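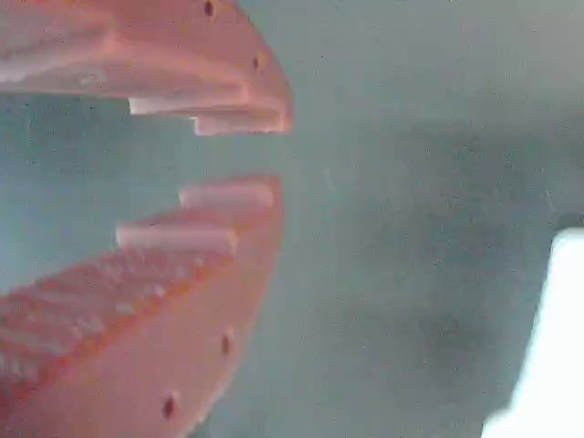
Gripper open, both fingers in view.

Notebook, June, Friday, kettle on

Right, the reading-group draft. I've got as far as chapter 18 of the medical thriller thing and I want to write down where it's going wrong before I forget, as Ramiro is taking the next chunk home tonight and he'll only ask me.

Working title is still Stundadov, after the clinic. I like it, Eusebio hates it, says it sounds like a cough syrup. Second choice was Skutlow, but that's the name of the detective now and I don't want the reader thinking it's a series (it might be a series! but not yet).

Main trouble: the pathologist works it out far too early. She finds the odd result in chapter 3, and by chapter 7 any reader who's picked up one of these before will know it's the brother-in-law. I tried hiding it by giving the lab report to somebody else, a locum called Barroso, who reads it over the phone and gets the patient number wrong. Quite pleased with that. The wrong number is 204, which is also the room number at the hotel, so when she finally goes to the hotel there's a little jolt. Eusebio says the jolt is cheap. I say it's a thriller, Eusebio, cheap jolts are half the fun.

Things tried this week:

Moved the funeral forward. Worked well, keeps the widow on stage, and she's the best thing in the book.

Cut the helicopter. Sad about it, I'd done all that reading on helicopters.

Rewrote the exhumation from the son's point of view. Didn't work at all, he sounds about forty and he's meant to be eleven. Put the old version back.

Swapped the poison. The first one was too quick, she needs to have time to ring her sister. Still not sure I believe the new one, and I need to look up how long it would show in blood. ASK before writing any more of the inquest, I've been caught out like that before.
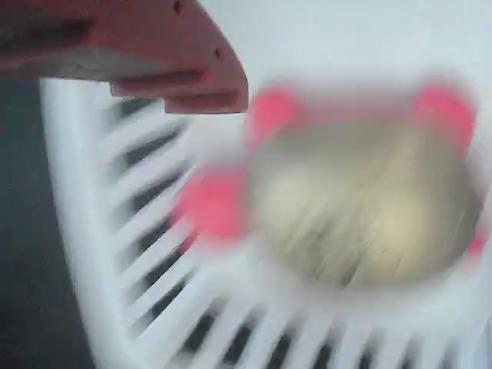 The mortuary chapter is the one I keep coming back to. It's nine pages and most of them are her washing her hands and thinking about her marriage. Ramiro wants more kit in it, trays and scales and so on, and I do see what he means, the room hasn't got any stuff in it at the moment. So I've had a go at putting in something dull and domestic for her to stare at while the sergeant talks: a white plastic basket with slots in it, the sort anyone might have at home, sitting there with a dead man's keys in the bottom. I think that's creepier than any amount of steel. One line only, then get on with it.

Brarnuseo (the drug company) needs a proper villain. At present it's just a letterhead and a man with nice shoes. Could the man with nice shoes be the one who rings the widow? He'd have to know about the will by then, so that means going back into chapter 7 again, oh well.

For Ramiro: don't fix the commas, I'll do those at the end. Do mark anywhere you got bored, even if it's only a paragraph. And tell me honestly when you guessed. If it's before the hotel I'll have to take the brother-in-law out of the christening photo.

Next: inquest, first half. Find the page where I said she was left-handed.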